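Stimden Adult Learning – Office Basics, Unit 4
Desk storage and shared supplies
Handout to go with the talk. Tutor: Ximena Jaramillo
Notes typed up August 11, 2019

Follows on from Unit 3 (filing). If you missed Unit 3, read pages one to four of that handout first, the bit on labels especially.

1. What we mean by desk storage

Anything within arm's reach of the person sitting down. Cupboards, stock rooms, the filing cabinet down the corridor – all that is Unit 6. Today only the desk top, the wall just behind it and whatever is fixed to the side.

Three zones. Write these down, they come up again in the exercise.

Zone A: hand zone. Used many times a day. Pens, tape, notebook.
Zone B: reach zone. Used daily or so. Binder in current use, calculator, folders.
Zone C: stretch zone. Weekly. Long rulers, spare folders, the things you'd stand up for.

Most untidy desks are a Zone C object sitting in Zone A. Go home and check yours.

2. Baskets and compartments

Open baskets v. drawers. Drawers hide the mess, baskets show it. For a shared desk I go for baskets nearly every time, people put back what they can see the gap for. Drawers for anything private or anything that rolls.

Mesh or wire: light, you can see the contents from the side, dust falls through. Bad points – small things fall through as well or wedge in the corners. Clips, drawing pins, erasers. Put a shallow tub in first and then the clips in that.

Dividers. A basket with two compartments should have a reason for each. Tall and upright one side (binders, folders), flat and written-on the other (notebooks, trays). Pens in their own pot, at the front, lid off during working hours and on at night. Tape goes flat, one roll out only. Two rolls out means both get started and neither gets finished.

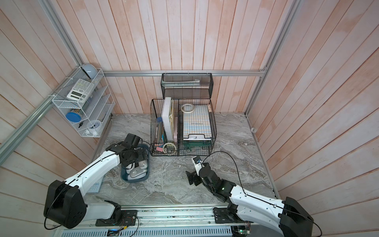 How do you decide what goes at the front of a basket and what goes at the back?

Go by height first and by use second. Short things stand in front of tall things so that both can be reached, and among things of the same height the one picked up most often goes nearest the hand. If a tall item is used all day, give it a basket of its own or move it to the side.

Tray under a notebook: fine if the tray is the slow one (post to be signed, monthly forms). Not fine if it's the in-tray, you'll be lifting the notebook forty times a day and after a week the notebook lives on the chair.

Labels on trays. Short words. IN, OUT, SIGN. One label per tray, facing the chair and not the door. If the tray has a clip or holder for a card, use it, don't stick things on the plastic as well.

The Clidosley case (from the talk). Small lettings office, four desks, one shared supply basket in the middle. Ordered 2000 clips in November because "we never have any clips". When they cleared the desks in spring they found them, all over, in cups and at the bottom of baskets and in one case a sugar bowl. They hadn't run out of clips. They'd run out of clips in the place where they looked. Remember this one for the written task.

3. Leads and small electrical bits

Coil it, tie it, put it somewhere with sides. Not loose on the desk top next to the basket, because it ends up under something and then gets pulled by the plug end.

Ties: the soft hook and loop sort is best, buy in a strip and cut. Rubber bands perish. Tape leaves glue on the cable and we all know somebody who does it.

Label at BOTH ends if the lead is longer than your arm. Write what it fits, not what it is. "Label printer" tells you something, "white USB" doesn't.

One lead per device in Zone A, spares to Zone C. If you don't know what a lead is for, date it, and if it still hasn't been asked for in 100 days it goes in the recycling. Some of you thought that was harsh on the day. It's my rule, you can make it longer.

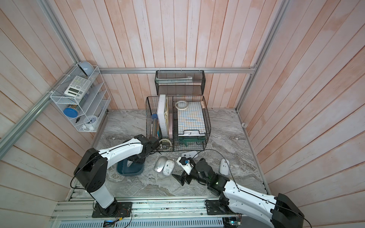
Also – chargers and plug-in gadgets are not stationery and shouldn't be put in with the paper things. Separate pot or a separate pocket. Paper gets bent, the gadget gets dust in the socket, and when somebody tips the basket out to find a pencil the gadget is what hits the floor.

Anything with its own little battery: check it when you tidy. Old batteries leak. This leads on to the next bit.

4. Old computer mice (and other things that pile up)

Every office has a box of these. Mice, keyboards with a key gone, headsets. People swap one out when it plays up and the old one gets kept "just in case". Genuvora (the Gape Road branch, where two of last year's group went for their placement) cleared theirs and came to 33 mice for nine staff.

Sort them like this. Do it on a hard surface you can wipe, not on the carpet.

Step one. Turn every one over. The underside tells you most of what you need: battery cover there or missing, switch, sticker with the model on it, sensor window clean or not.

Step two. Look in the battery compartment if there is one. Crusty or brownish stuff in there = treat as a leak. Gloves on, don't rub your eyes, don't try to save it for the sake of a cheap mouse. Into the electrical recycling bag.

Step three. Wireless ones need their little receiver. No receiver, no use, unless it's the Bluetooth kind. Keep receiver and mouse together with a band or in a small bag.

Step four. Test what's left, on a real computer, both buttons and the wheel. Five seconds each.

Step five. Clean. Cloth just damp, cotton bud for the wheel and round the sensor. Never spray straight onto it. 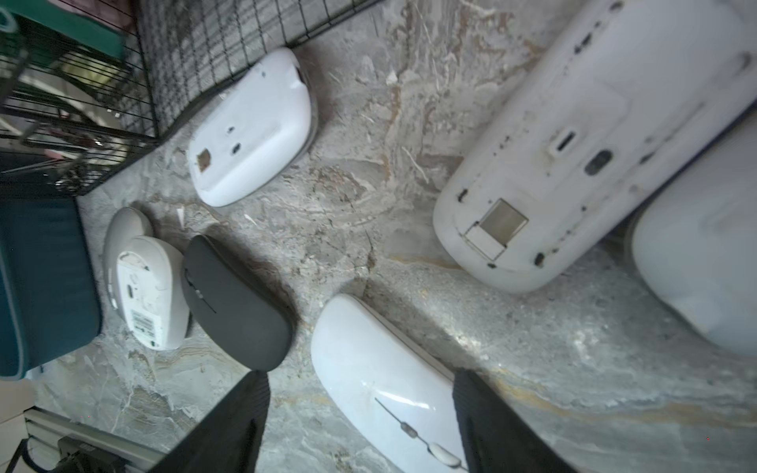 Fig. 3. Mice for sorting, some underside up. Note the missing battery covers and the marks on the casing.

Keep: one spare for every four desks. No more than that. Everything else goes.

Where spares live: Zone C, in a lidded box, labelled TESTED with the month. An untested spare is just rubbish with a plan. (Someone asked about batteries in spares. Take them OUT before storing.)

5. Using the walls

Under-used in most small offices. A rail across the back lets you hang baskets and move them sideways when things change, where a screwed-in shelf stays put for ever. Check what the rail can take before loading it, paper is heavier than you think.

Good for the back wall: long thin things, folders lying flat, anything awkward. Long rulers are a nuisance upright in a pot, they tip it over. Lay them in a hanging basket instead and they behave.

Good for the side wall: a slanted rack. Slanted means you see the front of the thing and it slides back towards the wall rather than onto you. Calculator, hole punch, stapler if not too heavy. Top of the rack is for light things only.

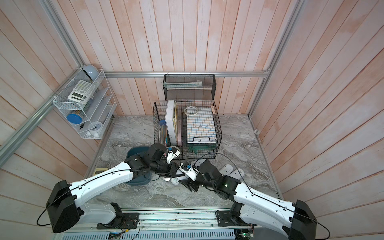
Height: the bottom of a hanging basket should clear the tallest thing standing in front of it by a hand's width. Otherwise you knock the binder every time you reach over. And the person using it should be sitting when you measure, I have seen this done standing up and then redone the week after.

Colour. Nice if you can, not needed. If you do it, keep folder colour and tray colour matching for the same kind of job, and tell people. A colour code that lives in one person's head is no use when they're on leave.

6. Exercise for next week

Pick one desk. Yours or somone else's with permission.

a) Empty one compartment or one drawer completley. Only one.
b) Write down what was in it and give each item a zone letter.
c) Put back only what belongs there. The rest goes to its proper zone or out.
d) Leave it for five working days. Then look again and note what has crept back.

Write up, 100 words minimum, a sketch is welcome. Handwritten is fine. Bring the list from b) with you as we'll be using it in pairs at the start.

Written task on the Clidosley case is on the separate sheet. Spare copies in the tray by the door, the one marked OUT.

Next unit: post and parcels.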